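3.2 Racket-face orientation at contact

Grip rotation between the preparation phase and ball contact has been treated in the doubles literature mainly as a matter of technique, and it is rarely measured during match play. The protocol described in this section was designed to record it on every serve and every first volley without asking players to change rackets or grips. Each player used their own racket, fitted with a Kütt inertial unit inside the butt cap. The unit samples acceleration and angular rate on three axes and stores the data until the end of a set, when it is read out over a cable at the changeover bench.

The sample consisted of 30 players, all of whom had competed in sanctioned doubles events in the season before testing. Players were paired by their own choice. Pairs who had played together in fewer than 6 tournaments were classed as new pairs, and the remainder as established pairs. Each pair completed one practice set, which was discarded, and two recorded sets on an indoor hard court at the Ledmont center. Recorded sets were played to standard scoring with a tiebreak at six games all. No-ad scoring was not used, so that the number of deuce points would not be restricted.

Court position was obtained from the Traleo overhead tracking system, which reports the location of each player on the court plane. The tracking clock and the racket clock were aligned by a sequence of three ball taps on the racket face, performed by every player at the baseline before the first point of a set. Alignment was repeated after each changeover longer than the permitted time. Sets in which either alignment failed were excluded before any outcome variable was computed.

3.3 Definition of the pivot angle

We define the pivot angle as the rotation of the racket about the long axis of the handle, measured from the start of the forward swing to contact. Contact is taken as the first sample at which the high-pass filtered acceleration exceeds the threshold set during the ball taps. A positive value indicates rotation toward a closed face for a right-handed forehand volley. Values for left-handed players were mirrored. The pivot angle should be distinguished from wrist flexion, which was not measured here and which other authors have estimated from marker data. A rigid tool held at a joint can turn about its own axis while the joint itself bends very little, and the two quantities are reported separately throughout this paper. 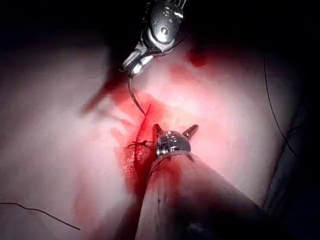 Figure 4. Rounded wrist housing with circular pivot pin and closed gripping jaws on a robotic surgical instrument. Photo credit: Firouzeh Ansari.

The handle axis was estimated for each racket from a static calibration in which the racket was laid flat, stood on its edge, and hung from the throat. Differences in grip size and in the position of the unit inside the butt cap were absorbed by this calibration. Overgrips were replaced before calibration and were not changed again until both recorded sets were complete. Two players asked to change overgrips between sets, and calibration was repeated in full for their rackets.

3.4 Event labeling

Serves and first volleys were labeled by two raters working from the tracking output and the umpire's score record. A first volley was defined as the first ball struck before the bounce by either member of the serving pair in a given point. Half-volleys were labeled as a separate class and were not pooled with volleys. Overheads were excluded, as the handle axis moves through too large an arc for the pivot angle to be compared with that of a volley.

The raters worked independently and were not told which pairs were new and which were established. A subset of 400 events was labeled by both raters. Disagreements fell almost entirely between the volley and half-volley classes, at balls struck close to the service line. These were resolved by a third rater (H. Lukoševičius), whose decision was final. Events outside the subset were divided between the first two raters by set, so that no set was split.

Poaching was coded as a separate binary variable. A net player was considered to have poached when the position at contact was on the partner's side of the center service line and the partner had not yet begun a forward swing. The second condition was added after pilot work, in which balls down the middle of the court were often played by the nearer player without any intention to cross. Signals given behind the back before the serve were not recorded, and planned and unplanned poaches cannot be separated in the present data.

3.5 Statistical treatment

The pivot angle was analyzed with a linear mixed model. Pair type, court side, and poaching were entered as fixed effects, and player nested within pair was entered as a random effect. Serve speed was not available for all sets and was left out of the main model. A second model, restricted to sets with complete speed data, was fitted to check whether the direction of the main effects changed. Residuals were inspected by plotting against fitted values and against game number within the set.

In total, 41 events were removed as sensor dropouts. An event was treated as a dropout when any sample was missing between the start of the forward swing and contact. Missing samples were not interpolated. Dropouts were more frequent late in a set, consistent with the storage buffer of the unit nearing its limit, and the removed events are listed by set in the supplementary table.

Points that ended with an ace or a double fault contributed a serve but no first volley. This makes the number of volleys per player uneven, and players on pairs with a strong server contributed fewer volleys than their partners' opponents. The mixed model tolerates this imbalance, but estimates for individual players should be read with care. Player-level values are therefore shown only with their intervals.

3.6 Limitations of the protocol

The added mass of the unit shifts the balance point of the racket toward the handle. Players were offered lead tape at the tip to restore the original balance, and most declined. Indoor play removes wind and sun, both of which affect the toss and, through it, the serve. All recorded sets were played on one surface with one type of ball, and new balls were introduced only at the start of a set.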